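2025-05-16

Big planning night! I have wanted to sit down with the equipment list for weeks and tonight I finally did it, in between cleaning. The plan is a small robot arm for the prep kitchen at Moltlow, something that can take over the wiping and the pan lifting so our wrists get a break by the end of the year. Kimutai sent me the Senia brochure again and I read it over dinner like a comic book.

What I keep coming back to is that we have to know the job before we price the machine. So I am writing down every surface and what it asks of a hand. Flat tops are the easy part. Handles are worse, you have to hold on with one hand and push the cloth with the other, and the cart wants to roll off on you if you forget the brake. 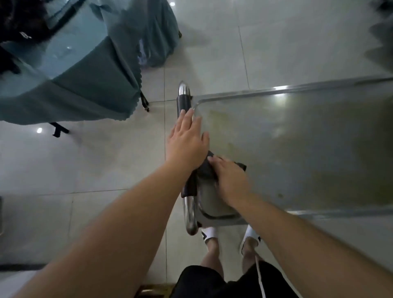 Beatrice thinks one arm will do and we should put the savings into a better wrist and a soft gripper. I was all for two arms (of course I was!) but her math is good. Renting from Jembridge is 152 a day, with a 3 day minimum, and they take that off the price if we buy before the end of June. I love that. We could try it on our own steel, with our own rags, and see how it copes with smears before anybody signs anything.

The part I had left off my first list completely was the undersides. Sink bottoms, the folded lip of the counter, the rail, all the corners where you reach up and work by feel. Erasto says most of the arms he has looked at are sold on reach, and reach going up and back under something is a different number from reach straight out. So that goes on the question sheet for Jembridge, in capitals.
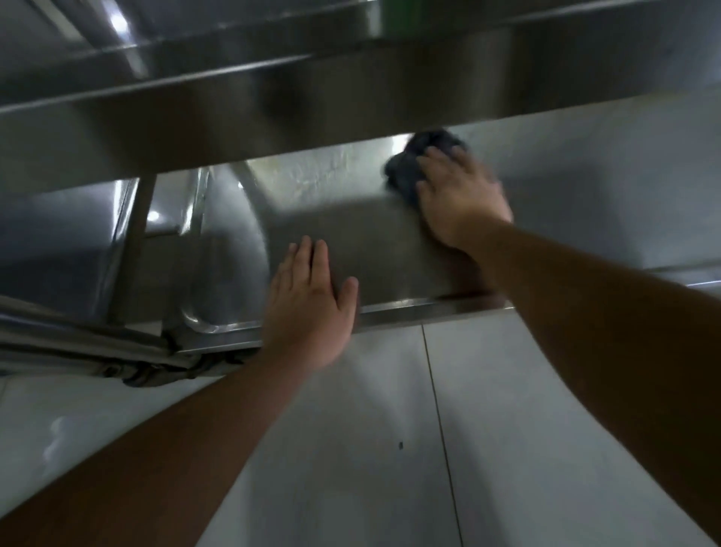

Also on the sheet: can it be hosed near, how heavy is the base, does the cloth holder come with it or is that extra? Igor guesses up to 200 for spare pads and covers in the first year. I put it in the budget under its own line so it can't hide in "supplies" like the mixer parts did.

Still to do: measure under the sink, call Gachanja about the floor mount, ask Aníbal if the outlet by the back wall is on its own breaker. I have 10 lines filled in on the budget page and I am so excited about every one of them. Going to bed before I add a second arm back in.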